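Friday, Camenzind room, after lunch

Back to the folding, which I have to admit I've grown rather fond of. The Sirard box said to roll the supports, but rolled ones spring open the minute you turn your back (ask me how I know!), so we're folding them flat, ends tucked in, orange edging lined up as well as the elastic allows. Eighteen to do before the Erneo shelf is sorted, and I'd like the blue bin to close without anyone sitting on it. Fold on the table first, then fill the bin.

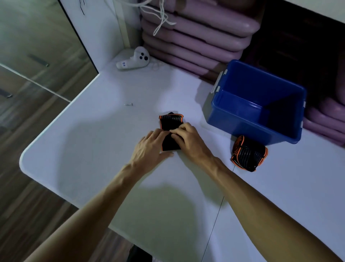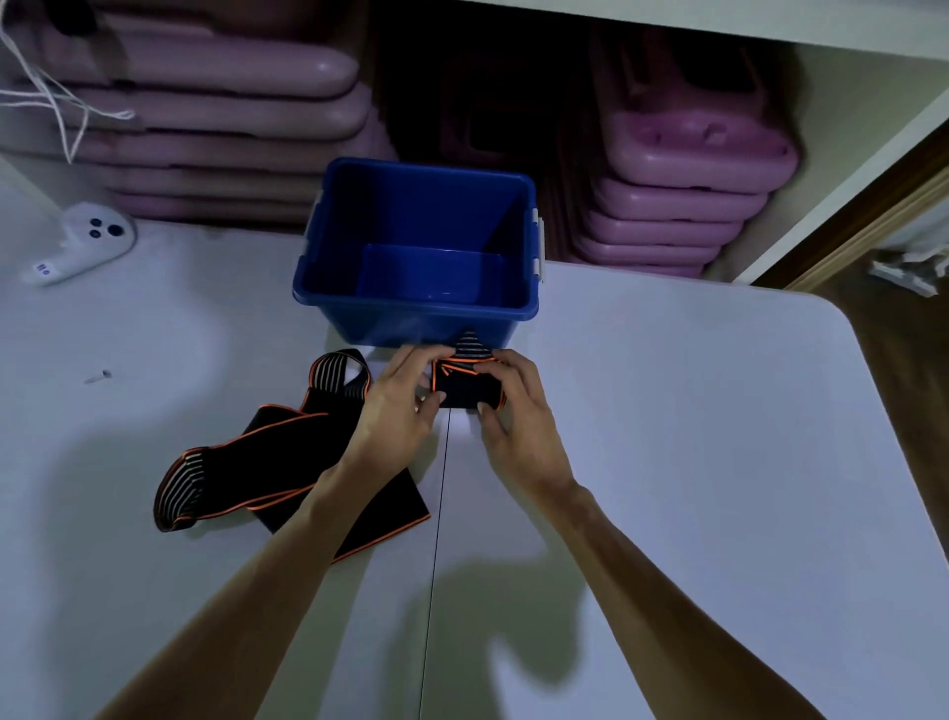 Black with orange edging, blue bin, both times.

Broro bench wrote back that they fold theirs in thirds and put the striped part inside, and that the stack stays put much better that way. Try thirds on the next batch.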